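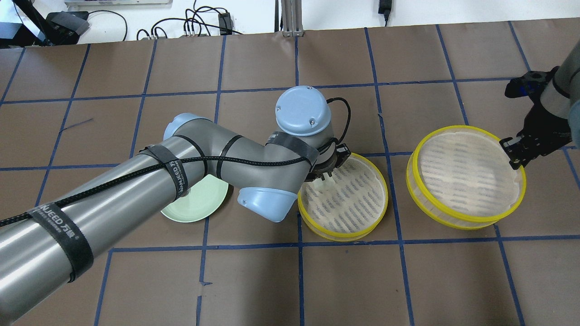 Is the Stakano two-arm kit suitable for collecting demonstrations of simple tableware tasks?
It is, provided you reset the objects between episodes and check every recording before training.

We used one for a February set: 75 episodes, 16 discarded, most for late grasps. The wrist view is sharp enough to label contact by eye. 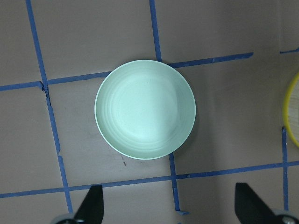 Wrist view, green bowl on the taped grid.

Export is slow, and the logger drops its session name after 30 minutes idle. Mairéad Foley scripted a fix.
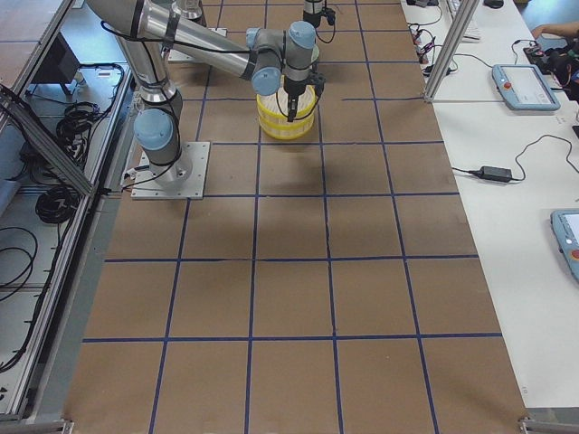
Side view, gripper over the yellow basket.

Teach pendants respond well. The manual does not cover syncing cameras. Rating withheld until firmware 2 ships.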